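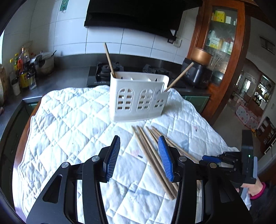 Clunden Household Manipulation Group, Trirnthorpe

Category: Research > Robotics > Failure Reports
6 min read

4.2 Slip and double-pick failures in the chopstick task

Figure 3. The chopstick task on a kitchen table, with sticks spread on the quilted pad in front of the utensil basket. Both grippers are in view, and the jaws of the nearer one are open.

We had rather expected chopsticks to be one of our gentler tasks, and we were fond of them for that reason, so it is a little humbling to give them a section of their own. The policy, trained on the Prasertsri demonstrations, was asked to pick up one stick at a time and place it in the basket. Out of 114 attempts, 100 ended with a single stick standing or leaning in a compartment. The other 14 are the ones we would like to talk about here.

In 7 of these the jaws closed on two sticks together. When sticks lie nearly parallel, as those on the left in Figure 3 do, there is very little room for a ribbed pad to come down beside one without catching its neighbor, and our planner (bless it) had no notion of nudging them apart first.

Another 5 were slips. The stick was held too near one end, turned between the pads on the way up, and met the rim of the basket sideways. We are most concerned about these, for the Darnirum controller read the contact as a poor grip and squeezed harder while still pushing down. One stick snapped on a Sunday evening run, and we stopped work until a force limit had been added at the wrist.

The remaining 2 were plain misses, with the jaws closing on a fold of the quilt.

Related in this category
- Grip force limits for thin wooden objects
- When the tablecloth moves: picking from soft surfaces
- Darnirum controller: notes on contact errors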